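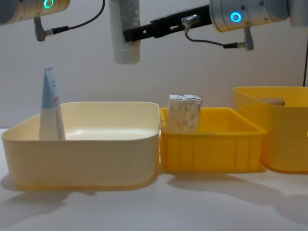
Bin-sorting cell at Bainbridge, right arm holding a white tube over the bins.

Planner update from the Bainbridge bench, April 5, 2021

Quick one this month. The new Conik motion planner is merged and runs on both arms. Old build replanned the whole path every time a bin got nudged – new one keeps the part that still checks out and only redoes the end. Planning time on the bench machine down from 224 ms to roughly 200. Not huge, but the retries are what we were after and those are way down.

Perception still the weak spot. White items against a white wall and a white table, depth gets patchy, and pose estimates drift on anything round. Retrained on 3829 labeled crops, better on boxes, so-so on tubes. Stusimberg is sending more tube data later in April.

Also new: bin rims now go into the collision map as seperate objects, so the planner can drop lower between two bins without throwing a fault. Margin is a config setting, default is fine for most.

Binudico users – pull the latest tools before you update the planner, old log viewer wont open the new files. Bug reports to the usual list please.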